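Comparing two gripper controllers for bin picking
Project report, Skesatton robotics lab
2025-06-10

1. Why we did this
Our lab was offered the Simik controller as a replacement for the older Mägi one. The supplier's sheet claims "gentler, surer picks" of mixed electronic parts. We doubted it. Both controllers drive the same two-finger gripper, and a better controller can't make flat black fingers any less flat.

2. Set-up
We used a yellow plastic bin with a step across it. A small solenoid lay on the upper level and two round red circuit boards on the lower one. The boards are awkward: notched edges, a hole in the middle, and tall capacitors just where a finger wants to go. All views come from the wrist camera.

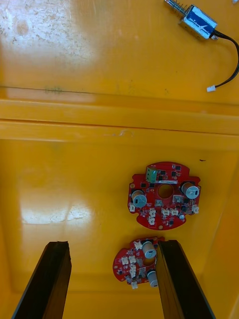

3. What we measured
We planned 1,000 tries per controller and logged 2,556 in all, as the early runs from October had to be repeated after a settings mistake (ours). A pick counted only if the board was lifted clear and held for 4 seconds. The supplier counts any closed grip as a pick, so its numbers and ours shouldn't be put side by side.

4. Results
Simik was faster, by some 30 per cent per cycle. That part of the claim holds up. On picks that counted, we could not tell the two apart with any confidence – the gap between them was smaller than the gap between two runs of the same controller.
The camera view is also less help than we expected. Glare sits on the left of the lower floor, and the right finger hides part of the nearer board.
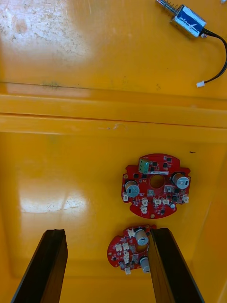

Fig. 2. Wrist view with the right finger over the edge of the nearer board.

5. What we would change
We would try narrower fingertips before buying any controller. We'd also want a second camera to the side. The Skokulano force sensor was not fitted in time, so "gentler" remains untested, and we would not repeat the word until it has been.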